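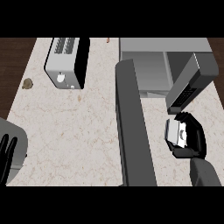 Shared Imaging and Sample Preparation Facility, Brustdale: Interim Progress Report to the Leitner Fund

Last updated: October

1. Where we stand

The grant asked us to open the Brustdale facility to outside research groups, to train their people, and to show that shared equipment costs less than every lab buying its own. We have done the first, most of the second, and I am not convinced we have shown the third. I would sooner say so at the interim stage than have it come out in the final audit.

The headline number is 138 user sessions since the doors opened. It looks good on a slide and I ask the Fund to be careful with it. A session in our booking system can be a full day on the electron microscope or a twenty-minute visit to pick up a box of coated slides. Aurel Crăciun, who built the booking system, has agreed to split the two kinds from next quarter. Until he does, I would not compare our figure with that of any other facility, and I would be wary of any facility that compares its figure with ours.

2. Access by outside groups

The proposal promised access for groups from other institutions on equal terms. On paper the terms are equal. In practice the people down the hall get the good slots, as they hear about cancellations first and can walk over in five minutes. Outside users tend to get the early morning start, at 7:30, with a train ride before it.

Fares Hattar tried holding two slots a week for outside users only. The slots filled, but one went unused three times in a row when a group failed to ship its samples, and we had complaints from inside the building. We are keeping the reserved slots. I do not yet have enough data to say they work.

Six outside groups have used the facility so far. Two of them were already working with us before the grant and would probably have come anyway. The remaining four are new. The group from Plesano has been the heaviest user and also the most critical, mainly about the paperwork for bringing in biological material. They have a point. The form asks for the same information in two places and the two places disagree about who signs.

3. Equipment

The microscope is installed and accepted. Acceptance testing took longer than the supplier said it would, and the vibration problem described in our last letter has been reduced but not cured. At low magnification you would not notice it. At the top end, where the proposal claimed we would offer something new to the region, images taken during the day are noticeably worse than images taken at night. Miloslav Šťastný suspects the ventilation plant on the floor below. The building department suspects the road. Both have been suspecting these things since the spring and no one has put a sensor on either. I have now asked for that to be done before any more money goes into damping.

The freeze dryer works and is popular. The particle sizer was out of use for five weeks waiting on a pump seal. We had no service contract on it, a saving I approved and would not approve again.

Jillarance, the sample tracking software, is live for all new samples. Older samples are still in spreadsheets. The plan said we would move them over by now. We stopped when we found that labels had been reused in the first year, so that one number could mean two tubes. Maricruz Figueroa is going through them by hand. It is slow work and I see no honest way to speed it up.

4. Training

Mechthild Kofler runs the introductory course and has rewritten it twice. The pass rate on the practical test is 80 percent. The test was made easier in the second version, at the request of two group leaders whose students had failed, and the pass rate went up after that. I do not count this as an improvement in training. For the third version she has put back the section on sample mounting, where most of the damage to equipment starts.

Feedback forms are uniformly kind. They are filled in while the instructor is in the room, and I give them little weight. From the next course they will be sent out a month later.

5. Money

Spending is within budget, partly for a poor reason: the technician post was vacant for the first part of the year. That money has not been saved, only delayed, and we ask to carry it forward.

User fees have brought in almost 3,000 euros. The business case assumed a good deal more by this point. It also assumed that outside groups would pay the full rate from the start, and all of them asked for the introductory rate and got it. I have seen no evidence yet on what happens when that rate ends, and the fee forecast in the original proposal should be treated as a guess.

6. Before the next report

We will report sessions by type, using Aurel's new categories, including for the months already past if the old records allow it.

The vibration measurements will be attached in full, whichever side they favor.

Miloslav is getting quotes for a service contract on the particle sizer. The incoming material form will be cut to one page and one signature, subject to the safety office, which has had the draft for a while.

We ask the Fund to decide on the carry-forward of the technician salary before we advertise the second year of the post. We are not asking for new equipment money in this round. Two of the group leaders wanted a request for a second microscope included here, and I left it out, as the first is not yet doing what we said it would do.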